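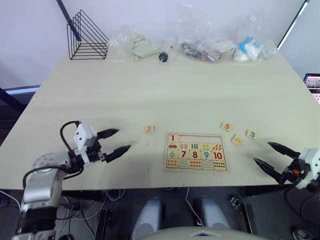 Hi all - picking up the thread on whether these things can do chores yet. My own yardstick is tidying up after kids, and I don't think dishes or laundry tell you much until that part works. Laundry at least forgives you. Fold a towel crooked and it's still a towel. A number puzzle doesn't: the red 2 is lying off to one side of the board, the 5 and the teal 3 are over on the other, and each one has to land in its own slot, facing the right way up, or it just sits there on the rim. My grandson does it without looking. Two arms with pointed fingers have to work out where to pinch a thin piece of wood lying flat on a table, and I'd bet that pinch is harder than reading the number.

Satish Iyer wrote:

> The Brotard people told us 145 clean pickups out of 200 on
> small flat parts at the Rakville shop. I call that ready.
> Sorting washers into a tray isn't so different from
> putting toys away, is it?

Well, I think it is, a bit! At Rakville the washers come down the same chute every time, and somebody set that chute up. At my house the pieces are under the couch. And 145 out of 200 means 55 times a person walks over and fixes it. On a shop floor you can plan for that. In a kitchen at 6 p.m. I'd be quicker doing it myself.

I'd still like to see the numbers for a messy table, if you can get them. Did they say whether a dropped part counted as a miss, or did the arm get a second try? And does anyone know if Marar is still working on the softer fingertips?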